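演讲备注:石头是怎么走进厨房的

(开场先别放标题页,直接讲故事。)

大家好!我想从一块摔裂的台面讲起。前年五月,我跟着石匠 Rocío Benítez 去 Tullolar 看料,她用指节敲了敲一块大板,听了两秒钟,说:“这块不要。”我完全没听出区别!后来工人一翻面,背后果然有一道暗裂。就是那一下,让我迷上了石材。

(停一下,让大家笑完。)

先说来历。大理石原本是石灰岩,埋在地下,受热受压,方解石重新结晶,颗粒咬在一起。纹路是哪儿来的呢?是当年混进去的黏土、铁质这些杂质,被挤成了线。所以看纹路,其实是在看一段地质史,太有意思了!

再说开采。Lestent 的老采场我去过一次,从停车的地方到工作面要爬 236 级台阶,爬完腿都软了。现在切石头用金刚石绳锯,边切边浇水,声音比想象中小得多。老师傅还留着当年的铁楔子,愿意的话可以让你上手掂一掂,特别沉。

(这里问现场:家里用天然石台面的请举手。)

接下来是大家最关心的:怕不怕酸?怕!柠檬汁、醋、番茄酱,放久了都会把抛光面咬出一块哑光的印子,这叫蚀痕,跟污渍是两回事。污渍是渗进去的,可以用糊剂慢慢吸出来;蚀痕得重新打磨。
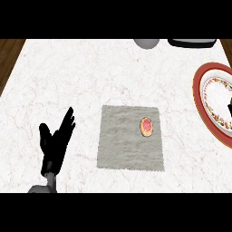

选板的时候,我的建议是一定去看整张大板,别只看手掌大的小样。小样上一根纹都没有,铺开来可能满板都是,反过来也一样。带一盏手电,贴着板面斜着照,补过胶的地方马上就露出来了。我在 Zirnis 的仓库里这么照了一下午,大约看了 362 张板,看到最后眼睛都花了,还是舍不得走!

封护剂也说两句。它能延缓渗透,但挡不住酸。滴几滴水在台面上,过一阵子颜色变深了,就该补一遍。Fogh 那边的师傅喜欢哑光面,蚀痕不显眼,用旧了反而耐看,我自己家也是这么选的。

(传样块,提醒大家两只手接。然后进提问。)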